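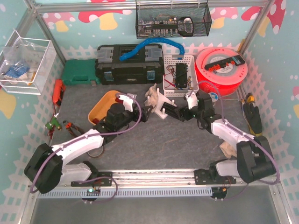
Aug 23, 2025

I've been teleoperating two arms for most of the summer now, and a few people have asked what that involves day to day. Mostly it involves sitting on a stool and being patient.

The setup is leader and follower. I hold a pair of small handles, the arms on the bench copy my hands, and the software logs joint positions and camera video until I press the pedal. One press starts an episode, another ends it. If I fumble badly I hold the pedal down and the episode is thrown away.

The task this month is clearing up a workbench. We started with blocks and cups, as most people do, and the policy got good at blocks and cups. Daithí Coughlan, who I share the Rernodwood unit with, wanted something closer to what our own benches look like at the end of a job. So now there are pliers, a meter with its leads trailing, gloves, tape, and a toolbox and baskets at the back. The mushroom and picket fence walls are from an earlier batch, when we were changing backgrounds every few days. I've stopped noticing them.

Gloves are the hardest thing I've had to demonstrate. A crumpled glove has no fixed shape, so there's no one place to grab it. When it's lying over something with pegs, you have to lift it nearly straight up or it drags the stand along. My habit is to steady the stand with one gripper and pinch the glove with the other. The first 200 episodes were poor. I kept changing my mind about which arm should go first, and the trained policy did the same thing, hovering with both arms and then backing off.

Daithí watched the replays and told me to pick an order and stick to it. I wrote it on a card: steady, pinch, lift, place. The next batch went faster and the policy stopped hovering. We're at 700 episodes, and I'd throw out the early ones if it were only up to me. He wants to keep them in with a lower weight. We'll try it both ways.

A few notes for anyone doing the same work:

Move slower than feels natural. Quick corrections with your wrist look like noise later.

Check the cables before each session. Ours loop around the wrists, and a loop that catches will teach the arm a strange detour.

Stop after two hours. My demonstrations get sloppy past that, and I can see it in the logs.

Next up is putting small parts back into the organizers, which means opening the latches first. I tried it twice yesterday and dropped the lid both times. I'm hoping to have that batch recorded by November.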